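Home Forums > Shop Floor and Back Room > Automation
Thread: Can a machine fold and put away a sweatshirt yet? (I say no)

grirk_pressroom
My brother-in-law sent me another one of those articles over the weekend. Robots are coming for the laundry, two years tops, get ready. I have been in commercial laundry since the days when we hand-fed the flatwork ironer, and two years tops is what the salesman told my old boss too. The ironer is great. The towel folder is great on a good day. Everything else that comes off the dryers at Grirkholm still goes across a table and through somebody's hands.

So I'd like to hear from people who have stood next to one of these things for a full shift. Not a video. A shift. Can any of them take a knit top out of a pile, fold it so a customer wouldn't complain, and set it in a basket?

mangle_mike
Towels yes, sheets yes, scrubs sort of. Knits no. We had a folder in for a trial in February and it did fine on anything flat and square. Give it a hoodie and it made a burrito. The vendor's guy kept saying "garment presentation," which meant a person laying the hoodie out perfectly before the machine got it. By that point you've done most of the fold yourself.

Jacinto Zavala
I think you're both looking at the wrong kind of machine. A folder is a fixed machine with belts and plates and it will never be good at odd shapes. The newer approach is two arms with plain two-finger grippers that learn from people doing the job. You do the chore yourself with hand-held grippers that have a camera on them, over and over, and the software works out the motion from that. No presentation step. It's general.

I've done some of this work at Dirnach. These two are from the laundry task, both from the tool's own camera. 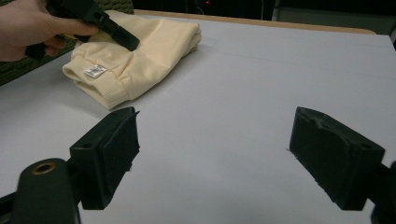
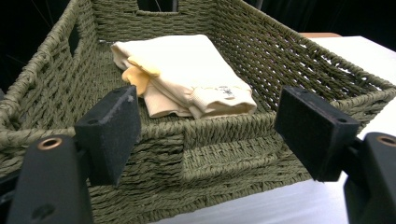 The task is fold it, get it in the basket, leave it looking decent. A person wearing out their thumbs on two black grippers can do that, which tells you the hardware is good enough. Two fingers will do it. What's left is software, and software gets better.

grirk_pressroom
Appreciate you posting those, but what I see is a hand. There's a hand on the gripper in the first one. You've shown me that a human being can do laundry with tongs. My grandmother could have told you that.

And "what's left is software" is carrying a heavy load there. What's left is knowing which lump is the sleeve.

Jacinto Zavala
Yes, there's a hand, I said people do the demonstrations. The point is that the fingers aren't the bottleneck. Ten years ago everybody said you'd need five fingers with skin on them before you could touch cloth.

Tiina Hirvonen
I run the finishing room at a smaller plant and I want to stick up for the original poster a little. Look at the bundle in the first picture. It's lumpy. I don't mean that as an insult, it's a thick soft knit and they all come out like that if you don't smooth between folds. But if one of my people put that on the shelf I'd ask for it again. The one in the basket is neater, I'd probably let it go, though there's a bit of yellower cloth sticking out from under the left side and I would tuck that.

That tuck is the whole job, in my opinion. Anybody can get a top down to a rectangle. Then you run the side of your hand down it and feel that something is doubled underneath. How does a rubbery block feel that?

mangle_mike
Tiina +1. Half of what my best folder does she does without looking.

spindle_ohio
Counterpoint from the home side. I don't care about lumpy. I have three kids. If a machine got everything into a basket in lumps I would pay real money for it. You folks are grading to hotel standard and most households are at "is it off the floor."

grirk_pressroom
Fair, and maybe homes get it before plants do, for exactly that reason. But then I want to know about the money. Who's paying for two arms and a table to do lumps?

spindle_ohio
Somebody richer than me, at first. Same as dishwashers.

Jacinto Zavala
Some numbers then, since I'm being called a salesman. We had 3133 demonstrations in the set when I left that project. In the last test I sat in on, the arms were given 500 tries on a single sweatshirt and got 106 of them folded and into the basket with no person stepping in. I'm not hiding that. A while earlier it was close to zero.

grirk_pressroom
106 out of 500. I would not keep a new hire on that and neither would you.

mangle_mike
And on one sweatshirt, the same one every time? What about when it comes out inside out?

Jacinto Zavala
Same one, right side out. Inside out was a separate problem and nobody wanted it.

Tiina Hirvonen
Ha. Nobody wants it here either.

I do have a question about the basket. The green one has thick corded sides, and the grippers are on either side of the near rim in your second picture. Is the machine supposed to move the basket as well, or only fill it? We use smooth plastic tubs from Hakala and I'd think a rope weave is easier to grab but easier to snag a knit on.

Jacinto Zavala
Depended on the run. Grabbing a rim is the easy part, two fingers are made for that. Snagging I can't give you a number on. It's a good question and I don't think we tested it properly.

aner_tech_2
I service Aner folders so take this with salt. The demo always has a clean white table with one item on it. Our customers' tables have lint, hangers, a radio, somebody's lunch. I've watched a machine that passed 100 straight cycles at the factory stop dead over a dryer sheet. I'm not saying the learning stuff is fake – I think it's the right road – but when I see one garment on bare white table I mentally add five years.

spindle_ohio
To be fair, he'd have to start somewhere. You don't start with the lunch.

aner_tech_2
Agreed. My gripe is with people who write the article at that stage.

grirk_pressroom
OK, so where I've landed. Flatwork, yes, and has been for decades. Knits with belts and plates, no. Knits with two arms, one time in five on an easy one in a tidy room. I'm going to print that and mail it to my brother-in-law.

Jacinto, no hard feelings, and if you hear of a plant that lets people come and stand next to one for a shift, post it. I'll drive.

Jacinto Zavala
None taken. I'll ask. You'd have to promise to bring something inside out.

mangle_mike
Bring a fitted sheet too. Our sheet folder hates those, and I left that out of my first post.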